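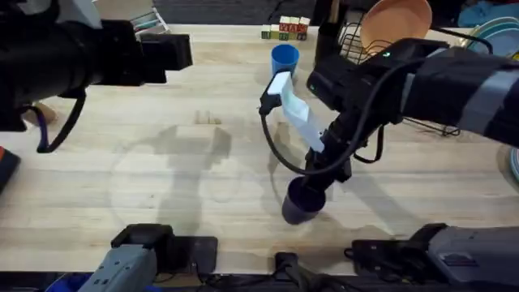 Home | Kitchen | Cleaning | Storage | Repairs | Contact

Setting Up a Wire Dish Rack and Drying Area on a Wooden Table

These instructions cover a countertop-style wire rack used on a wooden table, in a room where the table is also needed for other things. They apply to plastic and ceramic tableware for a small household. Knives, cast iron and stemware are not covered.

What you need

A wire dish rack with a grid deep enough to hold a plate on its edge
A drip tray that extends past the rack on all sides
Two cotton cloths, one for dishes and one for the table
A tape measure
Rubber feet, if the rack has bare wire ends
Mineral oil or the table's usual finish

1. Measure the table

Measure the full depth of the tabletop, then the footprint of the rack with the drip tray under it. The rack should take up one back corner and no more. If the tray covers more than a third of the surface, use a smaller rack or move the larger one to a counter.

Check the table with a level, front to back and side to side. A table that slopes toward the wall will collect water where you can't see it. Shim the low legs until the bubble is centered, or turn the table so the slope runs toward the person using it.

2. Check the finish

Put one drop of water on the tabletop near the corner you plan to use and leave it for 9 minutes. If the drop keeps its shape and wipes off clean, the finish is sound. If the wood under it has darkened, the finish is worn and the area has to be recoated before a rack goes on it.

Pale woods show water marks sooner than dark ones. A gray or black stain under a rack usually means that bare metal has been in contact with damp wood. Surface marks can be sanded out with fine paper, working along the grain. Deep black marks need oxalic acid wood bleach, applied according to the label, and a full refinish of that section.

For an oiled table, wipe on a thin coat, wait until the wood stops taking it in, and remove the excess with a dry cloth. Leave it overnight. Spread oily cloths flat outdoors to dry before throwing them away. Some finishing oils heat up as they cure, and a balled-up cloth can catch fire.

3. Prepare the rack

Turn the rack over and run a cotton cloth along every wire. Places that snag the cloth are either rough welds or chips in the coating. File the welds lightly. Touch up the chips with a coating repair compound sold for dishwasher racks, two thin layers, with the drying time on the package between them. Repair compound for exterior metal should not be used where it will touch dishes.

Press the rubber feet onto the wire ends. If they slip off, the inside diameter is too large. The Bendov feet we used fit snugly on thin wire and had to be warmed in hot water before they would go on.

4. Place the rack

Set the drip tray in the back corner, with the spout (if there is one) facing the sink or a catch bowl. Put the rack on the tray and leave a hand's width between the rack and the wall. Air has to move behind the dishes as well as in front of them.

Keep the long side of the rack parallel to the table edge. A rack placed at an angle uses more surface than its measurements suggest and gets bumped more often.

5. Load the rack

Load from the back to the front, in this order.

Plates. Stand plates on edge, one per slot, all facing the same way. Plates stacked against each other dry on the outer face only. They can be leaned together for storage after they are dry, but not before.

Bowls. Stand a round bowl upright on its rim with the open side tipped slightly down. A bowl held fully vertical keeps a small amount of water in the lower curve. Deep bowls go at the end of the row, where they won't block the plates.

Cups. Place cups upside down, tilted if the grid allows it. A cup set flat on its rim on a solid surface traps damp air. If cups won't fit in the rack, dry them by hand and stand them upright on the table.

Cloth. Hang the dish cloth over a rail or hook. A crumpled cloth left on top of plates holds moisture against them and will smell by the next day.

6. Handle cups without tipping them

Most spills on a shared table come from cups that were not quite empty. Grip the cup around the body, below the rim. Lift it straight up until the base is clear of the table, move it over the new position, then lower it until the base is flat and let go. Do not slide it. A wet base dragged over an oiled finish leaves a track, and grit under the base leaves a scratch.

When moving several cups, finish with one before picking up the next. Tall, narrow items should be moved out of the path first and put toward the back of the table.

Plastic cups are light and tip easily when empty. Keep them a full cup's width away from the table edge and away from each other.

7. Keep the rest of the table clear

Divide the table into a wet zone and a dry zone. The wet zone is the rack, the tray and a strip in front of the tray as wide as one plate. Everything else is dry.

Paper, books, electronics and wooden toys stay in the dry zone. Letter blocks and similar pieces need particular attention. Bare wood swells when wet, and the paint or ink on the faces can lift. Stack blocks on the side of the table away from the drip tray, in low rows with the upper row set in from the lower one, so a bump doesn't send them into the wet zone. If a block gets wet, blot it and stand it on edge to dry. Do not put it on a heater.

Route any cords so they do not cross the wet zone. Never run a cord under the drip tray.

8. Daily and weekly care

Daily: empty the drip tray, wipe it, and wipe the strip in front of it. Put dry dishes away before washing the next batch.

Weekly: lift the rack and tray off the table and dry the wood underneath. Wash the rack in warm water with dish soap. Use a soft brush at the points where the wires cross. If there is white scale, soak the rack in equal parts white vinegar and water, rinse it well and dry it.

Every few months: repeat the water drop test from step 2. We do this in March and again when the heating comes on. The area in front of the tray wears first.

Troubleshooting

Dishes still wet in the morning. The slots are overfilled, or the rack is too close to the wall. Remove every second plate and test again.

Rust marks on plates. The coating is chipped where the plate rests. Repair it as in step 3. Marks on glazed plates come off with a paste of baking soda and water.

Rack slides on the tray. Missing or hardened rubber feet. Replace all of them at once - mixed heights make the rack rock.

Tray overflows. The tray is too shallow for the load, or the table is not level. A tray that holds 1,000 milliliters is enough for one full rack if it is emptied daily.

Musty smell. Check the cloth first, then the underside of the tray.

Notes on materials

Coated steel wire is inexpensive and lasts well if chips are repaired early. Stainless wire costs more and needs no coating, but cheaper grades can spot in hard water. The Nakajima rack has closer slots than the Lenlow and holds thin plates more firmly. The Lenlow takes thick bowls better. Either one works on the table layout given here.

Silicone mats are not a substitute for a drip tray on wood. Water works its way under the edge of the mat and stays there.

Home | Kitchen | Cleaning | Storage | Repairs | Contact
Copyright Torkusex Home Guides. All rights reserved. Back to top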